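Oct 9, 2026

Bench book, mostly glue. Reading back over the last pages I see I stopped in the middle of the hide glue business and never wrote down what happened with the second pot, so I'll start there before I forget it completely.

The second pot was fine! I had written it off because it smelled stronger than the first, but the smell was the old jar and not the glue (I'd rinsed that jar and thought rinsing was enough, and it wasn't). New jar, same granules, same water, left overnight in the fridge, and it melted down clear and the color of weak tea. I brushed a bit between finger and thumb and it strung out in threads the way it should. So the recipe stands. Equal weights of granules and cold water to soak, then thin it hot until it runs off the brush in a stream and doesn't drop in lumps. I know that isn't a measurement. I've tried to write one down three times and every batch of granules laughs at me.

Now the real subject, the Follimley atlas. For anyone else reading this book: it's the big school atlas with the loose spine, the one from the Follimley library sale, and it came to us with both boards hanging on by the cloth and a previous repair in something like carpenter's glue down the full length of the spine. Somebody loved it and did it a lot of harm.

Getting that old glue off has eaten most of the week. I started with a methyl cellulose poultice, thick, left on for twenty minutes under plastic, and scraped with the bone folder. On the original animal glue that works like a dream, it goes to jelly and lifts off in curls. On the carpenter's stuff it did almost nothing. It went a little white and a little rubbery at the surface, and under that it was as hard as ever. A second poultice, left for 40 minutes, softened it enough to get a fingernail in but the folds of the outer sections were starting to get damp, and I don't want damp anywhere near those maps. The hand coloring looks solid but I tested a corner of the green with a barely wet swab and it came straight off on the cotton. So, no more long poultices. Please nobody do a long poultice on this one if I'm out.

What I ended up doing is slower and dull. Dry scrape first with the curved scalpel, held nearly flat, taking off only what wants to come. Then 400 grit wrapped over a cork, tiny strokes, along the spine and never across it. Then a short poultice, five minutes by the timer, wipe, wait, and scrape again. I get maybe the length of my hand done before my shoulder complains. I tried the 4000 grit pad at the end of the first stretch to see if it would polish the last film away, and it just clogged and shone. Pretty, no use at all. Back in the drawer with it.

One good discovery while I was down there. Under the carpenter's glue, near the tail, there's a bit of printed waste used as the original spine lining, and you can read a few words of it. Looks like part of a seed list. I've left it where it is and I'll take a tracing before the new lining goes over it.

Sewing next. I had honest hopes of keeping the original sewing and only reinforcing it, and it was good enough in the middle of the book that I kept believing that for far too long. The first few sections and the last few are gone, though, thread broken at every kettle stitch, and the tapes have rotted to the point where they crumble when you bend them. I went back and forth on it (there's half a page of crossed out pencil on the previous spread, sorry). What I want to do is leave the sound middle alone, resew the loose sections at each end through to new linen tapes, and pick up the middle sections every so often so that the whole thing hangs together. It's more fiddly than pulling it and starting fresh. It also leaves a lot fewer new holes in the folds, and those folds have been through plenty.

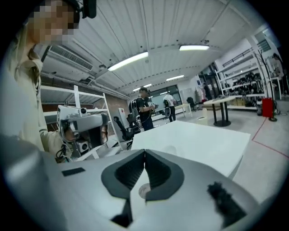 Glória Salgado thinks I'm making work for myself. She read the plan over and said that if the end sections need guarding anyway, then the tension will never match between the old sewing and the new, and the book will open like a door with one good hinge. Pull the lot, she said, wash nothing, guard what needs guarding, and sew all along on new tapes with a thinner thread so the swell stays down. She would also use the old holes wherever they line up, so my worry about extra holes doesn't count for much in her opinion.

I've been chewing on that. She's right about the tension, I think. I did a dummy last winter, in February, with half old sewing and half new, and I just got it down off the shelf and opened it, and yes, it has a definite lurch in it where the two meet. I'd forgotten. I wrote on the flyleaf of that dummy "fine once it settles" and it has had plenty of time to settle and it isn't fine.

But the atlas is a fat heavy thing and the middle really is sound, and I hate cutting good thread. So before deciding I'm going to make another dummy, closer to the real weight this time. The old one was on copy paper and nothing like stiff enough. I've got a stack of the heavy Ustusska cartridge left over from the ledger job, and if I fold that with the grain the right way (check it this time, dummy, in both senses) it should behave something like the map paper. I'll sew up 24 sections, cut the thread on a few at either end, and do the repair exactly as I'd do it on the book. If it lurches, Glória wins and I pull the lot.

Thread. The 25/3 is too thick for this, the swell at the spine would be terrible with all those guards adding up. I've pulled the thinner reel out and waxed a few lengths. The new beeswax from Clatport is lovely stuff but it's softer than what we had, so go easy, one pass only. Two passes and the thread drags and picks up lint and you end up with gray stitches. I did a whole section that way before I noticed and had to take it out again.

Guards. I cut a test batch from the lighter Japanese tissue and from the medium. On the light one the fold vanishes beautifully, you can't feel it at all, but when I tugged it sideways it gave. The medium holds. Medium for the outermost folds of each section, light for the inner ones where there's only a little tear to bridge. Wheat paste for these, thin, brushed out on glass, and let it sit until the shine goes before you lay the tissue down. And dry them between blotters under a light weight. I put too heavy a weight on the first few and got a hard ridge at each edge of the guard, and I had to damp them and ease them flat again, which on colored maps is exactly the sort of thing I've just told everyone not to do. (It was a title leaf. No color. Still.)

Boards. The originals are warped but all there, and the corners are soft as felt. I fed the corners with thin paste off the tip of a knife and nipped them in wax paper, and they've firmed up nicely. The back board has a split between the layers, which took more paste than I expected, and I left it in the press overnight. It came out flat and stayed flat for a whole day and has now begun, very slightly, to curl outward again. I'm going to line the inside with a thin paper to pull it back. One layer, see what it does, then maybe another.

Cloth. I've been putting this off. The original spine cloth is a brown green that I can't match from anything in the drawer. The Ashour sample book has one that's close in the evening and completely wrong by the window. I could tone a pale cloth with acrylics, and I made a few swatches: raw umber and a touch of green, then the same with black, then the same with more umber because the black made it look like a wet road. The third is nearest. Needs to be less shiny. I wonder about knocking it back with a little paste over the top, which would dull it. Swatches are pinned up over the sink, opinions welcome, write them on the wall next to the one you like.

The old spine piece itself, with the title on it, is worth saving. It came away nearly whole. I've got it lying face down on silicone paper and have been picking the brittle lining off the back of it in flakes, a bit at a time while the kettle boils. It'll go back on over the new cloth. The gold is worn but you can read it when you tip it to the light.

Things to order or find: more blotter, the big sheets. Linen tape, the half inch, we're down to 2 short ends. A new curved blade or a whole packet of them, because the carpenter's glue has finished off every one I had. Whoever has the good brass triangle, I'd like it back on my bench, I've been squaring up with the side of a ruler like an animal.

Paste pot is in the fridge door, made this morning, fine until tomorrow night and then please throw it out. Last time somebody tried to stretch it and the guards smelled like sneakers.

Tomorrow: fold the cartridge, punch the sections in the cradle, sew the dummy. Another hand's length of the spine if my shoulder is willing. Trace the seed list.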